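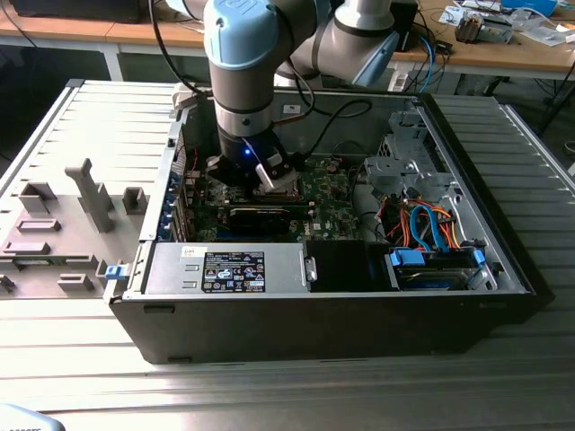

Side panel off, cooler out, everything else still in place.

Ononden Forums > Desktops & Workstations > Builds and Rescues
Old Dell tower, where would you start?

flurkport_kieran
Posted April 6, 2026
OK so I finally have one of these on the bench and I'm way too happy about it! Ó Ceallaigh (the surplus place out past the Flurkport ferry lot, if you're local) had a row of black office towers along the back wall and I got this one for $60 with the drives still in it. I've wanted a big old workstation to mess with ever since my cousin had one under his desk, and I love how these are put together. Blue clips on the expansion slots, blue plastic on the drives, a proper metal cage up in the corner. You can look inside and pretty much guess what comes out and how.

Plan so far: new paste on the CPU, as much memory as I can afford, a small SSD to boot from, and then it lives in the basement and holds family photos and my ripped CDs. Maybe a game server for the kids if it has anything left over.

Questions:
Is it worth keeping the graphics card in there if the thing is going to run without a monitor most of the time?
Would you trust the old hard drives for anything?
And the cables over by the drives are a bit of a nest. Do I leave them or redo them?

Kieran Scanlon, Flurkport

nikel
Great score. I have a soft spot for these too. My first one ran in a closet with a coat hanging over it for years and I only retired it when we moved.

Leave the graphics card in until you've been through the BIOS and the install. Then pull it and see if the machine will boot without one. Some will, some sit there beeping at you. If it boots headless, sell the card or put it in a drawer.

Old drives: test them, wipe them, use them for stuff you already have somewhere else. I wouldn't put the only copy of your photos on them.

sump_pump_sally
Wipe them FIRST. Before testing, before anything. Office surplus, you don't want to be the person holding some company's payroll folder.

nikel
A long SMART test doesn't read anybody's payroll, Sally. If the drive fails the test you've saved yourself a night of wiping. But sure, do it in whatever order lets you sleep.

sump_pump_sally
And if it fails it goes under the drill press, so yes, I do sleep well :)

Kieran, on the cables, please redo them. It's such a nice job to do with a coffee. Unplug one at a time, find the shortest path, velcro it, next one. The SATA data cables can usually tuck along the cage and then you get a clear path for air from the front. You'll be surprised how much roomier it feels in there.

amacsuibhne
I'd leave the cables alone until the machine has booted once with the new memory. Every thread like this has somebody who changed everything in one evening and then couldn't figure out which part had killed it. Known good state first, pretty later.

Also, what power supply is in it? Read the label for us, the part with the rails. If you're thinking about a bigger card someday that's the first thing I'd want to know.

flurkport_kieran
No bigger card planned, the kids' game is all blocks and runs on anything. I'll copy the label out when I'm back downstairs, it's a lot of tiny print.

Bit of progress on the CPU end though, and this is the part I was most looking forward to. I'd never undone a socket lever on one of these before. Lovely mechanism! You let the wire lever off, the metal frame swings up on its hinge, and the processor is just sitting there waiting for you.

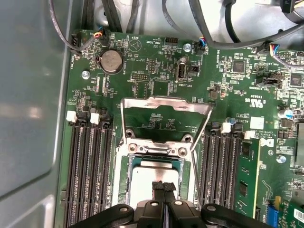

I've been at the top of the heat spreader with coffee filters and isopropyl and I still have that brownish smudge to deal with. Is it old paste or is it a stain? And how clean does it need to be? I've read everything from "mirror" to "wipe it on your jeans."

Second thing, memory. The bank on the left of the socket has nothing in it. I have a set of 4 matching sticks on the way, and I can't decide whether to put them all on one side or spread them. The latches alternate white and black so I'm guessing that means something.

nikel
It does mean something. White latches get filled first, then black. On every board I've had with colored latches it went that way. With one processor you spread the sticks over both sides of the socket, so two whites on the left, two whites on the right. That way each channel gets one stick.

amacsuibhne
Usually, but please don't go by color alone. I've had a board (different maker) where it was the other way around, and I spent a whole Saturday-type afternoon swearing at it. Look for a diagram on the inside of the side panel, or tiny slot numbers printed on the board next to each slot. Fill by number. If the numbers agree with the whites, great, Nikel gets to be right.

nikel
Nikel is right. But yes, read the diagram.

amacsuibhne
Looking again, the stick at the right end of the right bank seems to be leaning. Might only be the angle. I'd pop it out and reseat it anyway before first boot. Push on both ends till the latches close on their own.

flurkport_kieran
Good eye, will do. And no mixing, right? I take the old stick out when the new set goes in?

nikel
Try the new set alone. If it passes a memory test overnight, add the old one back if you're curious and see what speed it drops to. Mine ran fine mixed, just slower. Still more memory than I knew what to do with.

tallulah_bench
On the smudge: if a fingernail doesn't catch on it, stop. You'll get a faint shadow on a lot of old chips where the paste sat for years and it makes no difference to the temps. If it feels raised, put a drop of isopropyl on it, let it sit a minute, and use a wooden toothpick laid flat. No razor blades! I know somebody's about to say razor blade.

grumbly_otto
Razor blade works fine if you hold it flat.

tallulah_bench
There he is.

grumbly_otto
My real opinion is that he didn't need to touch the CPU at all. It's an old office machine. If the temps were OK before, leave the cooler on and go enjoy your computer. Most dead boards I get handed got that way from somebody "just refreshing the paste" and dropping something in the socket.

sump_pump_sally
Dried up paste is a real thing though, Otto. I had one of these idling hotter than my oven drawer, and after new paste the fan went so quiet I thought I'd unplugged it.

grumbly_otto
Didn't say never. I said look at the temps first. He didn't say what they were.

flurkport_kieran
Guilty, I never checked. I wanted to see the socket! Half the reason I bought the thing is to take it apart and learn where everything goes, so I'm counting that as a good enough reason. But fair point on dropping stuff, I'm leaving the processor where it is and only cleaning the top.

amacsuibhne
That's the right call. And close the frame before you put the cooler back, then a pea in the middle, screws in a cross pattern, a few turns each. If it starts feeling tight early, back off and start that one over.

I should say I bought my own tower from Ó Ceallaigh back in September, paid $194 for it because I was in a hurry and didn't look in the back row. So you did a lot better than me. Aidan Mac Suibhne, by the way, I think we met at the swap table.

flurkport_kieran
We did! You had the box of keyboards! I'm still typing on one of them.

OK here's my list for tonight. Toothpick on the smudge (flat), frame down, paste, cooler, reseat the leaning stick, plug in a monitor and see if we get a logo. Cables stay as they are for now. Sorry Sally, I promise they're next.

sump_pump_sally
I'll wait. Bring velcro.

nikel
Before you hit the button, check the little coin battery. It'll be sitting on the board somewhere and if it's flat you can get some odd clock complaints on first boot that look scarier than they are. They cost next to nothing and you'll want a fresh one regardless.

tallulah_bench
Also give it time on the first start with new memory. Mine sat at a black screen for some 3 minutes with the fans going before it showed anything and I nearly pulled the plug.

grumbly_otto
Post the temps.

flurkport_kieran
Will post the temps, Otto. Heading down now, the label copy for Aidan is coming too if I can find my reading glasses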